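Household Care and Textiles, Unit 4
Handout: Sorting and loading a mixed basket
Tutor: Lutfa Gamage

Bring this sheet to the practical. You will also need your fabric notes from the last unit and a pen that works on damp paper.

1. Before anything is washed

Tip the basket out on the sorting table and spread the items so that each can be seen on its own. Do not sort by reaching into the basket. Small things such as socks and handkerchiefs get caught in the folds of larger ones and end up in the wrong load.

Turn out pockets. Undo knots and unroll sleeves. Do up zips and hooks, which can pull threads in other items. Shirt buttons are left undone.

2. Reading the label

Check the fibre content first, then the wash tub symbol. The number in the tub is the highest temperature allowed. A bar under the tub means a gentler action, and two bars gentler still. A hand in the tub means hand wash only. If the label has been cut out or has faded, treat the item as delicate and wash it cool.

3. Sorting

Sort by colour, then by fabric weight, then by how dirty the item is. We use these groups:

Whites
Pale colours
Brights, including yellow, lime and orange
Darks, including navy, black and brown

Prints go by their background colour unless the print is much darker than the rest and the item is new. In that case wash it alone the first time. Navy cotton is the usual cause of greyed whites, so keep the two apart even in a small wash. If there is not enough for a full load of one group, hold it over.

4. Loading

Load the drum loosely. You should be able to put a hand flat on top of the washing. For the spin, use 800 for everyday cottons and the lowest setting for wool. Anything marked do not spin is rolled in a dry towel and pressed.

5. Baskets

Use the slotted plastic baskets for dry washing waiting to be sorted. Wipe the rim and slots before clean items go back in. Lift with both handles.

For next time

Write half a page on how you would divide the basket below, giving the group for each item and what you would look for on its label. Hand it to Dolores Zamora at the start of the session. 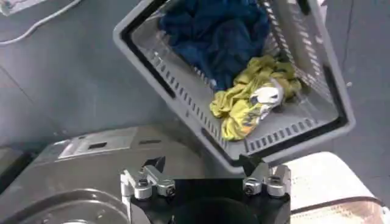

Fig. 1. Mixed basket before sorting: navy, yellow-green and white.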